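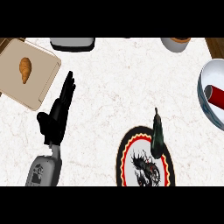
Marble worktops — would you again?

pundard_lass
We're redoing the kitchen and I've fallen for a pale marble with a bit of pink in the veining. Gudley quoted us £235 for sealing on top. Lovely people, but is it worth it, or am I being soft?

Staker49
Had ours 18 years and I'd never go back! It's marked, of course it is, lemons mostly, but I've grown rather fond of the rings.

kalinowski_h
Sorry, can't agree. Ours stained within 2 weeks (beetroot, my own fault) and I've been cross with it ever since. Go for quartz, love.

Staker49
Quartz is fine — a bit cold-looking for me. Do the sealing yourself, it's an afternoon with a cloth.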